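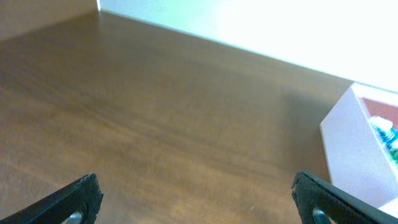 The club's gripper, open over the table, with the white box to the right.

About the club
By Maeve Ó Conaill, August 2018

Cladovdale School Robotics Club is open to pupils from Year 9 up. We meet in Room 101 after lessons and work in pairs - one writes the program, the other runs the arm, then they swap. The main task this year is picking up small items and putting them in a box.

Florêncio Mendes teaches the programming side and Marta Stetsiuk looks after the hardware. In May we entered 2 teams in the Holtinska schools competition and plan to go again.

New members don't need any experience. Ask Ms Stetsiuk for a form and return it to the school office.

3 comments | 9 shares

Contact us | © Cladovdale School | Back to top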